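Section 4. Joining two desks and putting something on them

Your Bivow desk will manage perfectly well alone. If you have bought a second one, you are now the owner of a join, and the join needs looking after.

1. Stand both desks on the floor where you want them. Lift, don't drag. Timber floors remember everything.

2. Bring the short ends together. A slight angle between the tops is allowed, and suits most rooms better than a dead straight run.

3. Press down on each corner in turn. If one rocks, adjust the foot beneath it with the 8 mm key. The key is in the bag you have already thrown out, so check the bin.

4. Tighten the leg bolts only when both tops sit level. Wait 40 minutes and tighten them again.

Caution: Do not sit on the join. It has no opinion of you but it does have a limit, and the limit is 13 kg.
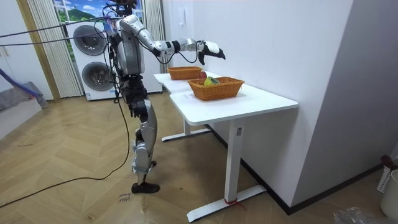
Martim Seixas wrote in to say that wicker scratched his Sundton top within a week, and that a circle of felt under each basket fixed it. He also keeps his fruit well away from the join, after a plum got into it in October and stayed until Christmas.

We have since added felt to the accessories bag — 17 pads, for reasons known only to the supplier.

5. Stick felt to the underside of any basket before loading it. Press firmly and leave it upside down overnight.

6. Place baskets fully on one top or the other. A basket straddling the join will tip the moment you take out the heaviest piece of fruit.

Note: Wipe juice off white surfaces straight away. Mango is the worst colour offender, with beetroot a close second.

For wall fixing, see Section 5.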